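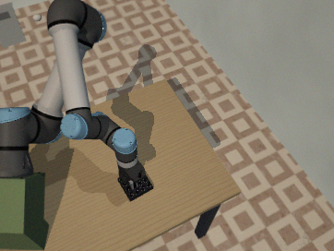

If you joined the robotics club this March and you're staring at the simulator wondering where to begin, start with the block task. It's what we all started with in the Kistancombe club, and it's small enough that you can get a working run in an evening. One arm, one wooden table, one black block with little pale specks all over the top, and the gripper has to come down over it and close. I'm going to go through how I set mine up, including the parts where I wasted a lot of time, because I'd have loved to read something like this when I was new!

What you need before you start

You need the club's simulator build (we call it Presto, it's on the shared drive) and the task folder, which is named Dostell after the street our old meeting room was on. Copy the whole folder to your own machine. Don't work straight off the shared drive - saves are slow and two people editing the same settings file gets messy fast.

A laptop is fine. Mine is nothing special and the fan gets loud, but it runs. If yours struggles, turn off the fancy shadows in the display menu while you're practicing and put them back on when you record anything. I like them on, personally. The arm's shadow on the tabletop tells you a lot about how high the gripper is, and when you're looking down from a tilted angle it's easy to think you're right over the block when you're way off to one side.

Step 1: Load the table and leave the floor alone

Open the task file and let everything load. Yes, the floor tiles are loud. You can change them, but please don't spend your first session on it like I did (I tried four different floors and hadn't moved the arm once by the time the room closed).

Check that the block is sitting on the table and not slightly inside it. Pause, look at it from low down, and if you see it sinking, raise its start height by a tiny bit. A block that starts inside the table will pop up like toast the moment you press play.

Step 2: Get to know the joints

The arm has 6 joints. Open the slider panel and move them one at a time, from the base up. Do it slowly, and say out loud what each one does if you're alone and nobody will laugh at you. Base turns the whole thing. Shoulder and elbow do most of the reaching. The wrist joints are the fiddly ones, and they decide which way the gripper faces when it arrives.

Write down the slider values for a pose you like, with the gripper well above the table and pointing straight down. That's your home pose. Every run starts and ends there. If you skip this you'll be dragging the arm back by hand each time and it gets old very quickly.

Step 3: Set three points, not one

My first attempt went straight from home to the block. The arm took the shortest way it could think of, came in sideways and swept the block clean off the table. Very satisfying crash, zero points.

What you want is:

Home - the pose from step 2.
Hover - directly over the block, same gripper direction, a hand's width up.
Grab - straight down from hover, with the fingers far enough down the sides of the block to hold it.

Going from hover to grab, switch the move type to "straight line." The default is "joint," and it bends the path in a curve. For the big swing from home to hover, joint is fine and quite a bit faster.

Step 4: Turn the gripper to match the block

The block gets a new rotation every time you reset, so it'll often be sitting cornerwise to you. If your gripper is still lined up with the table edge, the fingers land on the corners and the block squirts out.

Read the block's angle from the state panel and add it to the last wrist joint. Then look at it. Zihan Hao caught me on this one: a square block looks the same every quarter turn, so if the number you get is huge, take a quarter turn off and try again. I had my wrist winding almost all the way around to make a grasp it could've made with a little twist. Thank you Zihan, sorry about the whining.

Step 5: Close slowly, then wait

Set the finger speed low. There's a setting called grip force and it goes up to something silly; I leave mine at 60 and haven't needed more for this block. Then put in a short wait before you lift. I use 2 seconds, which feels like forever when you're watching it, but without the wait the arm starts going up while the fingers are still closing and you get a half grip.

After the wait, lift in a straight line back to hover. If the block comes with you, hooray! If it tilts, your grab point is too high or a bit off center. Fix the center first.

Step 6: Run it a lot

One good run means very little, sorry. Use the repeat button and let it go with random block positions while you get a snack. I left mine going over a long evening and got through 533 tries, then sorted the log by where the block had started. Nearly all my failures were at the far corner of the table, where the arm has to stretch and the wrist can't point straight down anymore. I'd never have spotted that by watching.

There are two ways to handle it. You can move your hover point lower for far positions, or you can tell the script to skip anything out of reach and reset. For the club challenge skipping counts as a miss, so I went with the lower hover. It's still not perfect out there.

A few things that tripped me up

The arm freezes halfway. Usually it's a joint at its limit. Look for the red number in the slider panel, go back to home, and come at it with the elbow bent the other way.

The gripper hits the table. Your grab height is measured to the wrong spot. Presto measures from the last joint, and the fingers stick out well past that, so add the finger length.

Everything is shaking. You've set the time step too big. Put it back to the default, and restart the program too, it sometimes hangs on to the old value.

It worked yesterday. Check which settings file is loaded. I have lost whole evenings to this one.

Where to go next

Once you can pick the block up most of the time, try putting it down again somewhere specific. It sounds easier than picking up and I found it harder - if you let go too high, it bounces and rolls. After that there's the stacking task, and then you can sign up for the Fiadzo round, where everybody's script gets run on the same set of start positions and we all eat pizza and shout at the projector.

My own script is in the Dostell folder under "block_v6" if you want to poke at it. The comments are a bit of a mess around the wrist part. If you find a better fix for the far corner, put it in a new file next to mine and leave me a note in the club chat, I'd really like to see it.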